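Orkeo Puts Robot Arms on the Tray Line at Astitlow Catering Site

20 May 2021

Orkeo, a maker of robot workstations for food service and light packing, has completed the installation of six robot arms at Urkis, the contract caterer that prepares boxed breakfasts and lunches at its Astitlow site. The arms will help set out trays, paper liners and bread items, work that until now was done entirely by hand.

Urkis employs 144 people at Astitlow. No jobs will be cut as part of the project, the company said, and the staff who worked the tray line full time have been offered new duties in order checking, special diets and machine care. Thirteen of them have already finished their training.

"Setting trays is the job people ask to be moved off," said Mechthild Ruchti, site manager at Urkis. "You stand in one spot, you reach across the table, and you do it again for the whole shift. We had sore shoulders and we had people leaving. I wanted something that would take the reaching away and leave the decisions with the crew."

Each station has one arm with a two-finger gripper and a small camera at the wrist. A worker sets up the table at the start of a run, loads the goods and stays within reach of the stop button. One worker can look after two stations.
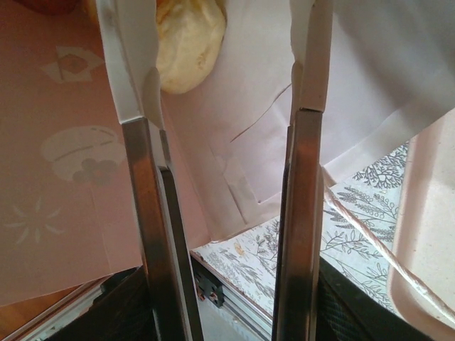 Paper was the hardest part of the project. Urkis uses printed sheets that change with the season and the customer, and thin paper folds and slides when it is touched. Bread was the next problem, as a soft roll marks easily if it is held too firmly. Orkeo engineers spent the winter at Astitlow working through both with the people who do the job every day.

"The crew showed us things we had missed," said Tatsuya Iwasaki, lead engineer at Orkeo. "They lift a sheet from one corner and let it hang for a moment before they put it down. We had been trying to grab it flat. We changed our approach after watching them for a morning."

The arms are slower than an experienced worker. Urkis expects almost 100 trays an hour from each station once the settings are final, and will keep two hand lines open for rush orders and for items the arms do not handle, including cut fruit and anything with a loose lid.

Walid Awad has worked on the tray line for nine years and now runs two of the new stations. "I was not happy when I heard about it," he said. "Now I fix small things, I call it in if something is wrong, and I go home less tired. I would still like the tables to be a little higher."

Table height is on the list of changes planned for the summer, along with a quieter alarm and a second training course for the night shift. Pay grades for station operators were agreed with staff representatives before the first arm was switched on.

Urkis and Orkeo will review the project in October and decide then whether to add stations at a second kitchen.

About Orkeo
Orkeo designs and installs robot workstations for kitchens, bakeries and packing rooms. The company has 364 stations in service.

Press contact
Remo Hofstetter, Orkeo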